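Collecting Demonstrations for Hard Drive Removal and Insertion

Posted Sep 19, 2023

These are the steps we follow at Noltero when we record teleoperated demonstrations of drive swaps on desktop computers. The set is called Zisden and currently holds 3,931 episodes. The instructions assume you have an arm with a wrist camera, a way to drive it by hand, and a logger that writes camera and joint data with a shared clock. We use the Jeltley logger, but any logger that stores timestamps for every message will work.

Before you start

Pick one task and write it down in a single sentence. Ours reads: "Take the drive out by its caddy, then put a drive back into the bay until it is seated." Every operator gets the same sentence. If two operators would stop the episode at different points, the sentence needs more work.

Decide what counts as a failure as well. We mark an episode failed if the drive is dropped, if the caddy jams and a person has to free it, or if the case moves on the table. Failed episodes are kept in a separate folder.

Set up the wrist camera

Mount the camera so that both fingertips stay in view through the full range of the grip. Lock exposure and white balance before the first episode of the session. Auto exposure will change when the gripper passes in front of a bright background, and the shift gets baked into the data.

Move the arm through the whole task once without recording. Check that the end of the drive and the opening of the bay can both be seen during the last part of the approach. With a caddy drive you want the fingers, the caddy and the slot all in view at the point where the drive is only partly in.

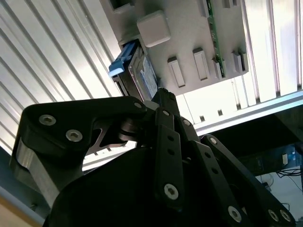
Record the episodes

1. Start every episode from a home pose, but shift it by a small amount each time. A policy trained on one exact starting pose tends to fail when the arm starts anywhere else.

2. Start the logger, wait two seconds, then move. The still period makes it easy to trim later.

3. Approach slowly. Operators speed up as they get comfortable, and by the end of a session the approach can be twice as fast as it was at the start. Check the episode length every so often.

4. Close the grip, pause briefly, then pull or push along the line of the bay. If the drive catches, back off a little and try again. Keep these corrections in the recording. They are useful, and an operator who stops and restarts after every small catch will give you a set with no recoveries in it.

5. Open the grip, move clear, and stop the logger. Enter pass or fail right away.

Vary the setup

Change one thing after each block of episodes: the angle of the case, the lighting, the bay, or the computer itself. In July we recorded 182 episodes in a row with the case in one position, and the policy trained on them could not handle a small rotation.

Use more than one model of computer if you can get them. An office tower laid on its side with the cover off gives you power wires, cables and bare sheet metal near the drive cage, and the policy has to learn to work past all of that.
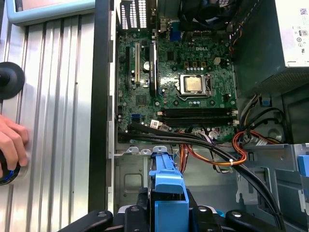 Keep a short log of each change, with the episode number where it took effect. We use a plain text file with one line per change. You will want it when a batch of episodes trains badly and you have to find out what was different.

Check the data

Review the first 2 episodes of every session before recording any more. Look for dropped images, a camera that has slipped, and gripper values that don't match what the video shows. After that, spot check one episode in each block.

Trim the still period at the start, but leave a few moments at the end so the policy can learn to stop. Resample everything to the same rate before you export.

How many you need

For a single computer model and a single bay, we got usable results at 2,000 episodes. Adding the Sasaki test bench and its different lighting meant recording more. Train early on a small part of the set and see where the policy fails, then record more episodes of that part of the task.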